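Gromurwood Garden Swap — minutes, 6/18/22 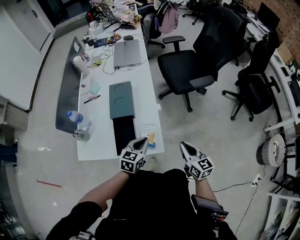 We got going at 10 and I took notes again, so blame me for the spelling. There were 16 of us, plus two people from the Nornach group who came to ask for tomato starts and left with most of my squash!

Water first. Horgan Street beds are still sharing one hose and it leaks at the tap. We agreed to spend up to $100 on a new one (I'd have gone higher, but fine).

Seed order: Celis beans again, everybody liked them last year. Send me your list by email.

The August swap — long talk, no date yet. Half of us are away the first two weeks. I'll send out a poll.

Compost bin lid is still missing. If you have it, please bring it back.

Done by noon.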